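Tabletop Props and Small Kitchen Pieces – FAQ

Updated October. Questions we get most at the Bollport lending shelf. If yours isn't here write to Xiuying Bai, she answers mornings.

What can I borrow?
Bowls, pots, tongs, trays, boards, canisters. No knives, no glass. Full list is 1293 items long so please search before you ask.

How long can I keep things?
18 days. One extension if no one else is waiting. Ask before it runs out, not after.

Do I pay a deposit?
Only for boxed sets. Single pieces are free with a card.

How many pieces at once?
As many as fit in one crate. Crate comes back too please.

Can I put food in the containers?
Depends on the tag. Green tag – yes, dry food only. White tag – display and storage only. No tag, ask Karthikeyan Rao at the desk before you fill it.

Can I use metal tongs in the soft-colored pots?
Yes but go easy. Lower them in, don't drop them. Tips scratch the inside and we can't buff it out. Don't leave them standing in there overnight either, a tall handle tips the light ones over.

How do I clean the puffy ring shapes?
Damp cloth, drop of dish soap, get into the grooves between the rings. A soft toothbrush helps. No scouring pads and no dishwasher, the lettering comes off.

The knob on mine turns a bit. Broken?
Send us a note with the shelf number. Don't glue it. Somebody glued one last year and it took a whole afternoon to get it off.

What table is best for trying out a set?
Pale and smooth, plenty of clear space. We use the white-topped one by the door. Wipe it first, crumbs scratch. Put your peices toward one side and leave the rest open so you have room to work.

Something got marked on the table, what do I use?
Warm water, then a little baking soda on a cloth. Stop if the shine changes. Marar cleaner is fine, Woka paste is too rough.

Can I reserve shelf 41?
No. First come. Sorry.

Are the Weltero boxes stackable?
Three high. Four if they're empty.

I lost a lid.
Tell us. There is a bin of spares and we can ususally match one. No fine the first time.

What does the table look like in use?
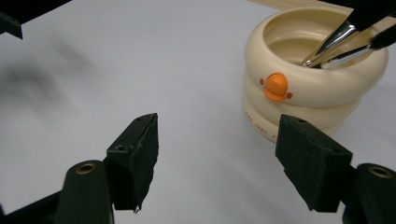
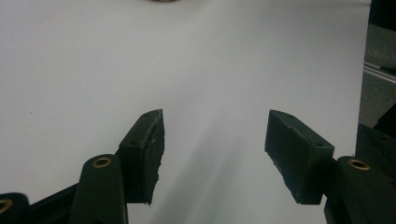
Pale tabletop. Cream ring pot with the metal tongs in the first picture.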